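An open afternoon at Bandham

Lăcrămioara Neagu had the kettle on before I'd got my coat off, and I mention it only because it set the tone for the rest of the day. I had come to Bandham on a Tuesday in February, expecting a polite tour and a leaflet, and I left three hours later with a full notebook and a biscuit in my pocket.

She runs the workshop's open afternoons, and has done for three winters now. "People arrive thinking they'll see something from a film," she told me, pouring. "Then they see two arms bolted to a table and they go a bit quiet. After that they start asking the good questions, usually the children first."

There were 16 of us that afternoon, which is a good crowd for a weekday, and we were let through to the benches in small groups. I tagged along with a retired plumber called Roel Van der Linden, who had come on the bus with his granddaughter and was mostly interested in the tools. I asked him what he made of the idea that a machine might one day hand him a wrench. He thought about that for quite a while. "I had an apprentice for 15 years and he handed me the wrong one most mornings," he said, "so I'd be willing to give it a go." 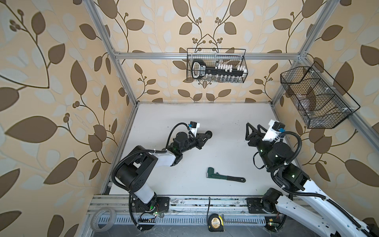

Lăcrămioara's view is that picking things up is the part visitors underrate. "You and I do it while talking about the football," she said. "But a wrench is heavy at one end and long at the other, and if you take hold of it in the wrong place it wants to swing. So you have to think about where to hold it, and whether one arm should do it or both, and what happens if they both decide to go at once!" She laughed at this, and Roel's granddaughter asked whether the arms ever argued. Lăcrămioara said they had their moments.

I wanted to know about the wallpaper, I must admit, with those great big brown leaves on three sides of the table. It put me in mind of my aunt's dining room. "Everybody asks about the leaves," she said, and then someone called her over to the other bench and I never did get my answer.

When she came back we talked about how she had ended up here. She trained as a bookkeeper, spent a few years at Irkia doing the wages, and got to know the engineers over lunch. One of them, Florin Ardeleanu, later asked whether she would help with visitors for an afternoon. "I said yes to the one afternoon," she said. "Florin is very good at asking for one afternoon."

What does she hope people take home? She took her time over that, and topped up my tea again while she considered. "I'd like them to be less frightened of it and a bit less impressed by it, if that makes sense. It's slow work. You try a thing, you move it a little, you try it again."

The next open afternoon is already filling up, and school groups are asked to ring first. Roel has put his name down again, and says he'll be bringing his own wrench.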